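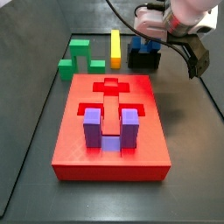

The brightest corner of the toy aisle

Assembly blocks used to be the quiet part of the toy trade. They came in a cotton bag, in the same few primary colors, and they sat on the shelf below the train sets. Over the past few years that has changed. Slotted blocks, where one part drops into a recess cut in another, now get a shelf of their own in a lot of independent stores, and adults buy them for themselves as often as they buy them for children.

The idea is simple. A base has channels and pockets cut into its top. Other parts have posts, legs or bars that fit those cuts. A plain stack of cubes stays up by balance. A slotted build stays up by fit, and the builder has to look at the shape of a gap before picking up the next part.

Color does a lot of the work. A purple U-shaped part on a red base reads clearly from across a table, and a child who can't yet name the shape can still ask for the purple one. Fulby, a small maker that sells mostly through museum shops, gives each family of shapes one color and keeps to it across every set. Its starter box has 20 parts. The largest has 64, and the company says most customers never go past the starter.

Tritico takes the opposite view. Its sets mix colors freely, so that the same arch may turn up in three different shades, and the buyer has to sort by shape. Parents tend to find this annoying for the first week. Teachers like it more.

What fits and what almost fits

The hard part of making a slotted block is the gap. Too tight, and the part sticks halfway down and has to be pulled out with both hands. Too loose, and a pair of posts leans as soon as anyone bumps the table. Goh, which began as a furniture joinery shop, test-fits every base by hand before it is boxed – slow work, and the price shows it. A full Goh set costs more than 60 dollars.

Shape matters as well. A recess in the form of a cross can be approached from more than one side, and that gives a beginner a second try. Long straight channels are less forgiving. The best bases have both, with enough flat surface left over that the builder can set a part down and think.

Larger layouts usually grow outward from one base. Purple posts stand up on a red platform, a green arch goes beside it, and a tall blue block waits for its turn. At that point the question of what the thing is meant to be comes up, and the answers vary. A gate is popular. So is a castle, and so is a bus station. 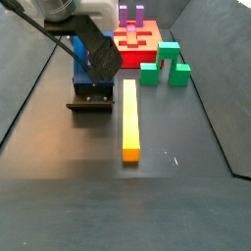 Buying and storing a set

Start with one base and a handful of parts. Trikov sells bases singly, and its catalog now runs to 700 separate pieces, so there is no need to commit to a big box on the first visit. Check that the parts lift out as easily as they go in. If the store has an open set, try it on a hard tabletop – carpet hides a wobble.

A shallow tray is better than a deep bin for storage, with the bases flat on the bottom and the posts and arches on top. Dust collects in the recesses, and a dry paintbrush gets it out. Keep the sets away from a sunny windowsill if the colors matter to you. Reds are usually the first to fade.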